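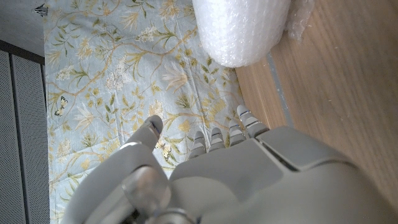

Wrapping and Packing for the Winter Swap

First of all, thank you to everyone who dug through their closets over the holidays. Your notes have been piling up on the front desk at Plumari, and the shelves in the back are filling nicely with tablecloths, curtains, remnants, and a good many things that must have been somebody's favorite once. I do love this part of the year. It gets dark early, there's tea on, and we get to fuss over cloth for a whole afternoon without feeling guilty about it.

Since so many of you are packing at home this time and sending your boxes along, I thought I would write down how we like to do it, and throw in a few of the things people have told me along the way.

Let me start with printed cottons, because they are what we get most of and what I get asked about most. I have a terrible weakness for a soft powder blue with blossoms on it, the sort with tan and olive stems wandering all over and a little butterfly tucked in here and there, and if you have one of those to part with, please know it will be adored. Lay the fabric out flat on a clean floor or a big table before you do anything else. A bed will do in a pinch, but beds are soft and the corners never come out square. Smooth it from the middle outward with your palms, look it over for pins and loose threads, and then fold it with the print on the inside. Large pieces should go in loose folds, with a roll of plain tissue laid along the fold line so that it doesn't set into a hard crease. Casimiro Pastor, who has packed more quilts than the rest of us put together, rolls his instead and ties them with cotton tape. They look lovely lined up in the box like that, and I have been meaning to copy him for years.

Please wash everything first, and please, please let it dry all the way. Even a slightly damp hem can make a whole box smell like a basement by the time we open it.

Now for the breakables. We said yes to lamps, jars, and dishes this year (my doing, I admit it, I wanted the Stoyanova teapots to find a good home), and that means cushioning.

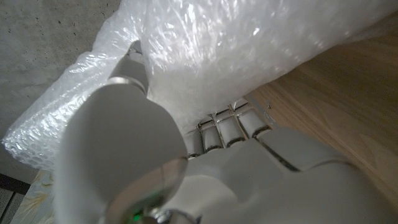

Can I use bubble wrap that has already been through the mail?
As long as the bubbles still have air in them, use it and be glad of it. Squeeze it here and there, cut away any flat patches and old tape, and save the flat bits for stuffing corners.

With a teapot, wrap the lid separately, then pad the spout and the handle before you go around the body. Bubbles facing in, two layers if you have it, and only enough tape to hold. Whoever unwraps it will be grateful if you fold over the end of the tape to make a little tab. If a piece has gilding or a painted surface, put tissue against it first and the plastic over that. The same goes for any cloth you tuck in beside the china: keep it in paper or a pillowcase, and don't seal it up in plastic for months on end, as fabric likes to breathe.

Boxes should be ones you can lift yourself, and a second person shouldn't be needed just to get one through the door. Halvard Kristiansen has set aside 500 flattened cartons in the Pinura storeroom, in two sizes, and you are welcome to take what you need. The small ones are best for dishes and the larger ones for cloth. Write what's inside on the side of the box as well as the top, since they do get stacked, and add your last name if you would like the carton back.

We will take boxes at the side entrance until 8 in the evening, and the last day for drop-off is 2019-01-29. After that the sorting begins, and the Lernura people have kindly lent us their long tables for it, the good ones with the wide tops, so we can unfold even the biggest curtains and have a proper look at them. Come and help if you can spare an hour! There will be soup, and most likely my ginger cake.

If you have leftover wrap, tissue, or cotton tape at the end of it all, bring that too. It all goes in the basket by the door for the next person who needs it.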